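Floor and Matting Inspection, Clumotham Annex
Inspected Jun 16, 2018 by Kátia Pimentel. Form 16, rev. March.

1. Exits and aisles. Pass. Clear width measured at both doors.

2. Extinguishers. Pass. Tag on the north unit is hard to read; replace at next service.

3. Extension cords. Fail. One cord run under the hallway carpet. Removed during inspection.

4. Interlocking foam mats, seams. Pass with comment. Check for lifted tabs and gaps along each joint. Press down on both sides of the seam by hand.

5. Foam mats, surface. Pass. Look for cuts, dents and residue. Wipe down with mild soap only; the solvent cleaner in the Valness closet is not to be used on foam.

Mats, item 4 and 5:
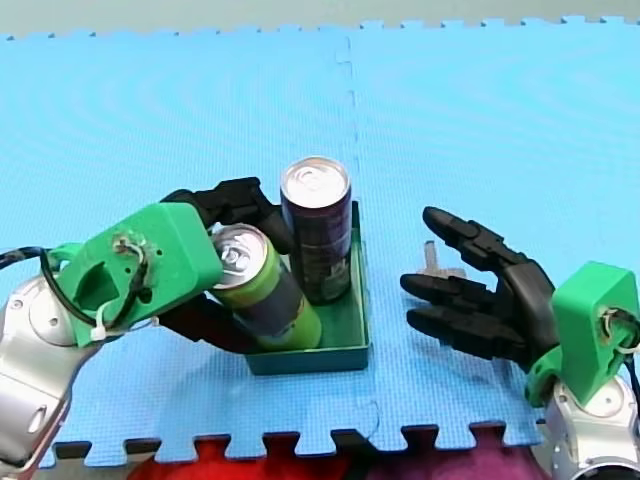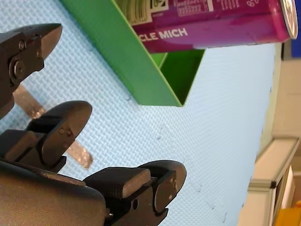
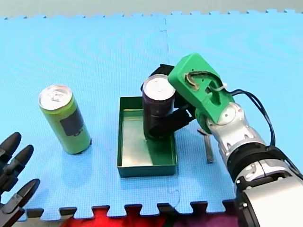
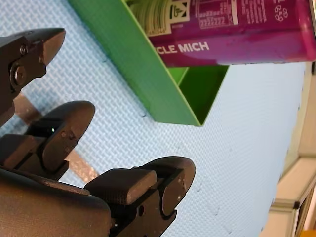

Normunds Urbonaitė asks that item 4 be split in two, one line for seams and one for outer edges, as the Gatchalian site has had trips on the edges and the present wording lets an inspector skip them. Agreed. Change goes into the next revision.

6. Lighting. Pass. Reading at floor level 300 lux, one tube flickering in bay 28.

7. Storage height. Not checked, no ladder available.

Open items: 2, 3 (recheck), 6, 7. Copy to Reinaldo Cordeiro.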